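Reviews > Simulation > Manipulation

Print this page | E-mail this to a colleague

Plastier: soft stuff, squeezed in sim
Reviewed by Hinata Imai, 5th February

Quick one, deadline on something else. Plastier is the deformable-object method from Igor Olszewski and Junpei Kobori – paper, code, a set of pretrained grasp policies. I've been running it on and off since November. Short version: good grasping, slow setup, docs need work.

The idea first. Most grasp planners want a rigid mesh. Plastier treats the object as a pile of particles, lets the fingers press into it, and scores a grasp on how much the lump changes shape while it's being held. Policy gets trained on that score plus a drop penalty. No tactile input at all, which I thought would sink it. Didn't.

Install took me most of an afternoon. The solver wants its own build of Timum and won't tell you so until it fails. Once it's up, you get a bare viewer, arm and particles, no clutter. I like that. Fingertip contact is the part you need to look at and there's little else to draw. 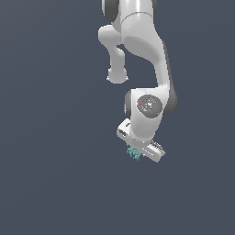 Plastier viewer, simulated arm with the teal particle lump at the gripper.

Results. I ran 2,749 grasps on the stock lump, default stiffness, random start pose. The policy held on through the lift in all but some 900 of them. Sounds poor untill you run the rigid-mesh baseline from Grecu on the same poses, which dropped well over half. Most of Plastier's misses were shallow pinches near one end. Deeper grasps were fine, and squeezed the lump less than I expected.

Stiffness is where it gets shaky. Softer than default and the policy over-closes, pushes material out sideways, then lifts with hardly anything. Three retrains with different seeds, same habit. Hideaki Kaneko at Rosthorpe told me he sees it too and just caps the closing force. Tried the cap. Helps a bit, costs you on the stiff objects.

Speed – two lumps at once and my machine crawled. One is OK.

Other gripes. Config keys are renamed between the paper and the repo. The drop penalty weight is in an appendix, no units. Viewer has no on-screen readout so you're tailing a log file the whole time. And no real-arm numbers in the paper, so I can't say how any of this transfers and niether can they yet.

Would I use it again? Yes, for comparing grasp scores on soft objects. Not for anything with a tight schedule. Wait for the next release if you need very soft material.

Rating: 3 out of 5

Related reviews
Grecu grasp planner, second look
Timum solver: building from source
Bogumił Brzozowska on particle contact models
Rosthorpe benchmark poses, short notes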